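Course Handout: Notes from the Demonstration Visit
Introduction to Robotics, Unit 4
Prepared by Maxine Rakena

These notes go with the visit we made on Friday to the Dokeo open day. Read them before the discussion section, and bring the sketches you made on the day. If you missed the visit, there is enough in these pages for you to join in, though I'm sorry you weren't there, because it was a terrific morning!

Who we met

Rhonda Ross showed us around and answered questions for far longer than she had promised. Dwight Nguyen ran the demonstration itself. Keisha Park, who took this course a while back and now works on hand design at Dokeo, stayed with the small groups afterward and drew linkages on the whiteboard until the pen gave out.

What to look at in a hand

We have spent several weeks on arms, and you could be forgiven for thinking the hand is just the bit on the end. It's a whole machine of its own. Each finger is a chain of short rigid pieces with joints between them, and somewhere there has to be a way of getting motion from a motor to those joints. Three common ways to do it:

Tendons. A cable runs along the finger and is pulled from farther back. The finger can be light, but cables stretch and have to be kept tight.

Linkages. Small rigid bars connect one joint to the next, so that one motor can curl several joints together. Strong and repeatable, with less freedom at each joint.

Motors in the joints. Each joint has its own drive. Lots of control, lots of weight out at the end where you least want it.

When you look at any finger, start at the knuckles. The gaps tell you where it bends, and the metal pieces around them often give you a good first guess about what is pushing or pulling.
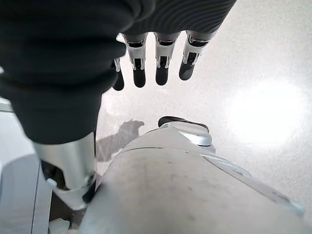 Figure 1. Four fingers below the black fabric covering. Note the metallic linkage pieces at the knuckles and the glossy black tips.

Several of you asked about the fabric. In general, a soft cover over a hand or forearm can keep dust out of the joints and stop loose things from catching in the mechanism. It also changes the shape of the hand, and that matters more than you might expect. A fold of cloth takes up room. If your collision model has only the hard parts in it, the robot may think it has clearance where the cloth has already made contact. Nathalie Lavoie raised this on the bus home and I thought it was the best question of the day, so it has gone into the exercises.

Fingertips

Look at the ends of the fingers next. A bare metal tip is stiff and easy to position, but it touches a hard object over a tiny area and slips easily. A rounded tip gives you contact from many angles, so the hand doesn't have to arrive perfectly lined up. If the tip is also soft, it flattens a little under load and you get a bigger patch of contact. You can't judge softness by eye, so write "rounded" in your notes and leave "soft" out unless you have a data sheet.

Working close to the body

The part I enjoyed most was how much there is to think about when a hand comes down near another limb of the machine. We usually draw the workspace as a neat bubble with the robot in the middle and everything interesting far outside it. Up close it's crowded! Shells, caps, trim and cables all compete for the same few inches, and the planner has to know about every one of them.

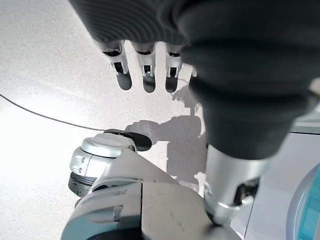
Figure 2. Fingertips above the floor, with the white limb and its black pad at lower left. A thin cable crosses the floor toward the pad.

Shadows deserve a paragraph too. On a pale, shiny floor under strong light, a shadow can have a sharper outline than the thing that cast it. A simple vision program that separates dark from light will happily pick out the shadow of a hand as an object. Bright patches cause trouble the other way around: the floor texture washes out and there is nothing left to track. Try both on your own images before you trust a threshold.

Exercises

1. Sketch one finger from Figure 1 as a chain of links and joints. Mark the parts you are sure of with a solid line and the parts you are guessing at with a dashed line.

2. Suggest a way to include a fabric cover in a collision model. How much extra margin would you add, and what would you lose by adding it?

3. In Figure 2, choose one edge that belongs to a shadow and one that belongs to a solid part. What could a program use to tell them apart?

4. Pick tendons, linkages or joint motors for a hand that has to work near a loose cable. Defend your choice in 2 paragraphs.

Hand in exercises 1 and 4 on paper. The others are for discussion, and messy answers are very welcome.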